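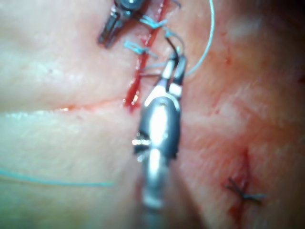
ok thread about going back to hand sewing after 20 yrs of pretending I own a sewing machine for a reason. long. mute me if you need to

1/ background: I have a closet shelf of stuff that "just needs a stitch." Coat with the lining hanging out. Three shirts. A duvet cover. My kid's stuffed walrus. It has been years. The walrus had basically no back.

2/ in August my neighbor Gunhild Ladefoged saw me carrying a bag of it out to the donation bin and stopped me on the stairs. She looked in the bag. She said "this is an evening of work." I said I can't sew. She said everybody can sew, come up at seven.

3/ So I went up at 7. She gave me tea and a needle and a rag with a rip in it and did not let me touch the coat for two hours. Rag only.

4/ first thing she fixed: my thread was way too long. I cut it like arm plus other arm. It knots, it frays, you spend half your life pulling it through. Fingertips to elbow. that's it. You will rethread more. fine

5/ second thing: you thread the end you just cut from the spool, and you knot the other one. don't ask me, something about the twist. Mine did stop tangling so much tho

6/ beeswax!! little puck of it. Drag the thread across it twice, then run it between your fingers. I'd seen these in my grandmothers tin my whole childhood and thought it was old candy

7/ ok stitches. I learned four and I think that's all I'm ever going to need

8/ running stitch. in out in out. You know this one. Good for gathering, basting, quick dumb fixes. Not good for anything that gets pulled on. I did my whole first pillow with this in high school and it exploded

9/ backstitch. Go forward under, come back over, forward under. Slow. Strong as heck. Crotch of pants, armpits, bag handles, anything a kid hangs off of

10/ whipstitch. Over the edge, over the edge, over the edge. Felt, patches, stuff you don't mind looking a bit homemade

11/ ladder stitch. THE ONE. this is the whole reason for the thread (the twitter kind. or whatever we call these now)

12/ you've got a split seam, say the walrus. Fold the raw edges in. Take a small bite along one fold, cross straight over, same size bite along the other fold. Back across. Keep going. It looks like a ladder and also like garbage

13/ then every inch or so you pull. Gently, along the line of the seam, not up at the ceiling. And the two sides just walk toward each other and the thread vanishes. I yelled. Gunhild did not look up from her crossword

14/ things I got wrong so you can skip them:
bites too big = lumpy
bites not lined up across from each other = seam goes diagonal, walrus gets scoliosis
pulling too hard = pucker, and on old cotton it tears right next to where you fixed it

15/ that last one got me on the duvet. If the cloth around the hole is thin, the hole isn't your problem, the thin part is. Patch past it until you hit good fabric. I had to unpick the whole thing and start again, one entire podcast wasted

16/ someone's already asking about supplies so. You need very little

17/ needles: a mixed pack. "sharps" for most things. I bought the Turnedeck assorted pack, it's fine, the eyes on the smallest ones are a joke and I can't thread them w/out my reading glasses AND a threader

18/ thread: all purpose polyester. black, white, gray, navy. Gray goes with way more than you'd think. Harb is the one my corner store carries, 79 cents a spool, seems ok so far. Skip the tiny rainbow spools that come in travel kits, that stuff snaps if you breathe on it

19/ thimble: I resisted for a week. Then did the coat collar. Now have thimble. Leather one, the metal kind kept flying off my finger and rolling under the stove

20/ small scissors that are ONLY for thread. Hide them. I mean it. I found mine in the bathroom next to an opened bag of cotton balls and had to have a family meeting

21/ I also bought a fancy magnetic pin dish from Flonov for 29 bucks and I regret it, a fridge magnet under a saucer does the same exact thing

22/ light matters more than any of it. I was doing navy on navy at 10pm under the kitchen bulb and in the morning it was like a drunk spider had been there. Moved the chair to the window. Dark stuff is now a daytime job only

23/ knots! I was doing a giant granny knot on the outside like an animal. Instead: take a tiny stitch, before it closes pass the needle through the loop, pull snug. Do it twice. Then stick the needle in right there, come out an inch away, pull, snip close. The tail gets lost inside

24/ score so far
walrus: fixed, back in service
coat lining: fixed, a little wavy at the hem, only I know (and now you)
shirts: two done, one was a button and took 4 mintues. FOUR. I'd had it in that closet since before the move
duvet: patched. ugly. warm

25/ coat's the one I'm smug about. Tailor on Grondamau street quoted me 300 to reline it. I get why, it's hours of work and he's good. But I only needed the seam closed and I'd never have known the difference if I hadn't sat there with the rag first

26/ Anas Awwad from my building chat has now also been sent upstairs with a bag. He has a tent. A whole tent. Gunhild says bring it

27/ replies: yes left handed works, just go the other direction. No I don't know about leather. Yes you can do ladder stitch on a couch cushion, use a curved needle, they come in upholstery packs, so much easier when you can't get to the back

28/ no I will not fix your jeans. ok one person's jeans. already promised

29/ also ppl asking what color thread when nothing matches: go a shade darker. lighter shows up like chalk

30/ oh and wash the thing BEFORE you mend it. I did the walrus dirty and then he went in the wash and I had to sit there watching him go round, hoping. He held. Drying on the radiator now, belly up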